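Cellule Cluvdale : mise en service et entretien des pinces tenues à la main
Notes de cours, module maintenance, Cirnton, vendredi 8 mars 2019

16 partages | 3 commentaires 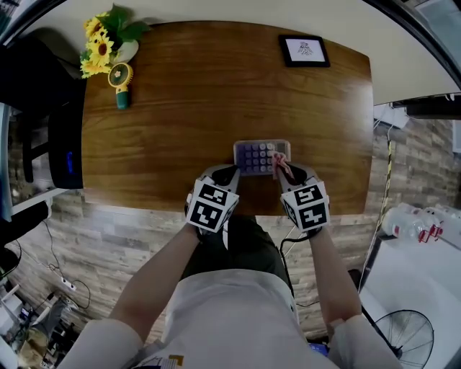 Roy Hebden fait observer que la plupart des pannes signalées sur ce type de poste sont des défauts de repérage, et que le démontage des doigts devrait venir en dernier dans l'ordre de recherche. Le plan de ces notes suit cet ordre : marqueurs, câbles, doigts, puis essai sur objet.

1. Rappel sur la chaîne de mesure

La pose de chaque pince est déduite des marqueurs carrés noirs et blancs collés sur les faces de son cube. Le logiciel cherche les coins de chaque marqueur, lit son identifiant, puis calcule la position et l'orientation du cube par rapport à la caméra. Le passage du repère du cube à celui de l'extrémité des doigts se fait par une transformation fixe, enregistrée dans le fichier de configuration du poste. Si le cube a bougé sur son support, cette transformation est fausse, et aucun réglage en aval ne la corrige.

Conséquence à retenir : une erreur constante, identique dans toutes les zones de la table, désigne le support du cube. Une erreur qui varie avec la position de la pince désigne l'étalonnage de la caméra. Une perte intermittente désigne l'éclairage, un masquage ou un marqueur abîmé.

2. Marqueurs

2.1 Contrôle visuel. Regarder chaque face en lumière rasante. On cherche les bulles, les coins décollés, les rayures traversant une zone noire, les traces de doigt grasses. Un coin soulevé suffit à déplacer le coin détecté et donc la pose calculée.

2.2 Nettoyage. Chiffon non pelucheux, à peine humide. Pas de solvant sur les étiquettes imprimées. Laisser sécher avant de relancer la détection.

2.3 Remplacement. Imprimer à l'échelle exacte, sans ajustement à la page, puis mesurer le côté du carré au pied à coulisse. La cote saisie dans la configuration est la cote mesurée. Les identifiants diffèrent d'une pince à l'autre : vérifier dans la table du poste avant de coller. L'inversion gauche/droite est l'erreur la plus fréquente en salle Laitinen, et elle passe inaperçue tant que les deux pinces restent côte à côte.

2.4 Fixation du cube. Le cube ne doit présenter aucun jeu sous une pression modérée du pouce. Serrer en croix, sans frein-filet fort. Après tout resserrage, refaire l'étalonnage cube/doigts (section 5).

3. Câbles

Le câble est la pièce qui vieillit le plus vite. L'opérateur travaille assis, les bras tendus vers la table, et le câble suit chaque rotation du poignet. Points à vérifier, hors tension :

- gaine intacte à la sortie du boîtier, pas de pli vif ;
- boucle libre suffisante pour une rotation complète du poignet ;
- pas de passage sous une roulette de fauteuil ni sous un pied de table ;
- connecteur verrouillé côté ordinateur.

Un câble trop court tire sur la pince en fin de mouvement. L'opérateur compense sans s'en apercevoir et les trajectoires enregistrées portent cette compensation. On le voit sur les courbes : dérive lente de l'orientation, toujours dans le même sens, près du bord éloigné de la table.

Tout câble au sol se range le long du mur ou sous goulotte. Les multiprises restent accessibles et hors du trajet des pieds.

4. Doigts

Les doigts sont des pièces d'usure. Contrôler la symétrie de fermeture : les deux doigts doivent se toucher sur toute la largeur du bout, sans appui préférentiel. Glisser une feuille de papier entre les extrémités, fermer, tirer dans l'axe. La résistance doit être la même à gauche, au centre et à droite.

Relever ensuite l'ouverture maximale et l'ouverture à la fermeture, telles que lues par le capteur. Sur les pinces du poste Cluvdale, la consigne d'atelier est une lecture de 80 en butée ouverte, dans l'unité brute du logiciel. Un écart sur cette valeur se corrige par remise à zéro du capteur, pinces fermées à vide. S'il réapparaît à la séance suivante, chercher un jeu dans la liaison.

Ne pas graisser les doigts. Un film de lubrifiant sur la surface d'appui change l'adhérence, et les essais d'avant et d'après ne sont plus comparables.

5. Étalonnage cube/doigts

a) Placer la pointe fermée dans le cône de la cale de référence.
b) Faire pivoter la pince autour de la pointe, lentement, en gardant au moins une face du cube vers la caméra.
c) Enregistrer 115 poses réparties sur tout le débattement accessible.
d) Lancer le calcul du point fixe. Noter le résidu.
e) Répéter pour l'autre pince, sans toucher à la caméra.

Un résidu supérieur au seuil affiché sur la fiche du poste entraîne la reprise complète à partir de a). On ne supprime pas à la main les poses qui gênent.

6. Essai sur objet

L'essai de recette utilise un objet rigide et un objet souple. Sur la photo, la pince droite serre un petit morceau rose, chiffon ou papier, contre le côté du boîtier à touches. Ce couple convient bien : l'objet souple montre si la prise reste ferme à faible ouverture, l'objet rigide donne un contact latéral franc, facile à dater sur les courbes.

Pendant l'essai, surveiller :

- l'ouverture mesurée pendant le serrage, qui doit rester stable ;
- la continuité de la détection quand les cubes se rapprochent et risquent de se masquer ;
- les reflets sur un plateau brillant, qui peuvent dégrader le contraste des faces basses.

Si le plateau reflète trop, déplacer la source lumineuse avant de toucher au temps de pose. Raccourcir le temps de pose réduit le flou mais fait perdre les marqueurs dans les zones sombres.

7. Carnet d'entretien

Chaque intervention donne lieu à une ligne : date, pince, nature, résidu avant, résidu après, initiales. Le carnet de la cellule de Grovonton, tenu selon le même modèle, sert de référence pour le TP. Travail demandé : relever les lignes où le résidu après intervention est plus élevé qu'avant, et proposer une cause pour chacune.

3 commentaires

Roy Sedgwick
En 5 c), préciser la vitesse. Si l'étudiant tourne trop vite, le flou de bougé dégrade les coins et le résidu monte alors que le montage est bon. Chez nous on impose un arrêt bref à chaque pose.

M. L.
La feuille de papier du point 4, quel grammage ? Avec du papier épais je ne vois aucune différence entre les trois positions.

Roy Hebden
Papier ordinaire d'imprimante, 80 g. Pour la vitesse, d'accord avec l'arrêt bref, je l'ajoute à la fiche du poste.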